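**To:** Lamthorpe Residents' Services list
**Subject:** Re: Hard water and the Sasstead supply

Colleagues in member buildings wrote in December:

> Since the changeover to the Sasstead supply we have had 30 complaints of white marks on sinks and counters. Tenants are using vinegar on everything. Is the office going to issue guidance, and does the water need treatment at the building level?

The office has considered both points and replies as follows.

The Sasstead supply is harder than the one it replaced. The marks are mineral deposits left when water dries, and they are harmless to health. Whole-building softeners are not recommended at present. The quotation received from Warraich covered 2 buildings only, and the annual cost of salt was left out of it.

Vinegar may be used on taps, kettles and shower heads. It must not be used on marble or limestone, which acid will etch. Stone counters should be washed with a mild soap, rinsed and dried with a soft cloth.

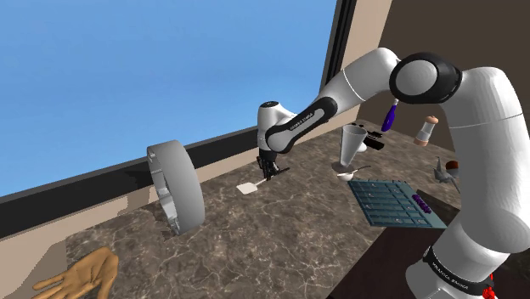

*Page last changed: December*

Etched stone cannot be cleaned back to a polish. It has to be reground, and the cost falls to the building unless the lease says otherwise. Managers are asked to check this wording before the next renewals go out.

A printed notice will be sent to all 396 households on the list. Buildings that need extra copies - for laundry rooms, for instance - should reply to this message with the number required. The office holds 200 spare copies and will fill requests in the order received.

Questions about the Torus meters should go to the metering desk and not to this list.

Residents' Services Office
Lamthorpe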